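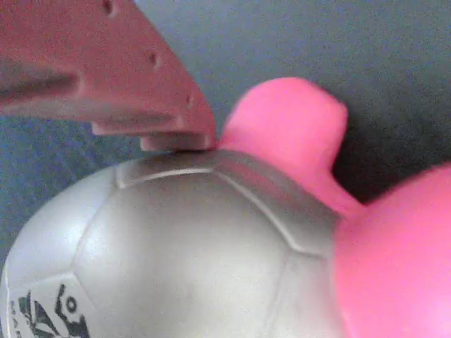
The Toy Bin Is Still Your Job

Every October somebody asks me whether this is the year to buy a robot for the house. My answer is the same as last October. Keep your money and pick up the toys yourself.

I don't say that to be mean. Picking up toys is hard for a machine. A soccer ball is round and slick, and a finger pressing on top of it has nothing to hook onto. Put a soft toy right up against the ball and the machine has to work out where one ends and the other starts. A four-year-old does this without thinking, when she feels like it.

Shop floors are further along. Desta Seyoum runs the packing line at Wenness, and her machine moves 700 cartons a shift. But the cartons are all one size and they all arrive at the same spot. When Wenness tried it on mixed returns, it stopped so often that she put two people back on the job.

What I like is the cheap end of things. People are printing arms in plastic, bolting in small servos and running the wires down the outside. They look rough, and I trust them more than the Divo ads, where the laundry is always folded before the camera gets close.

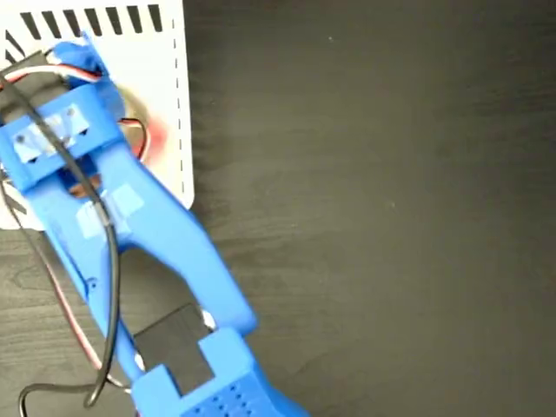
Should you wait for a home robot before you fix up the playroom?

Go ahead and fix it up now. A low shelf and a wide bin will do more for you this year, and a robot may find them easier to use later on - if one ever comes that can.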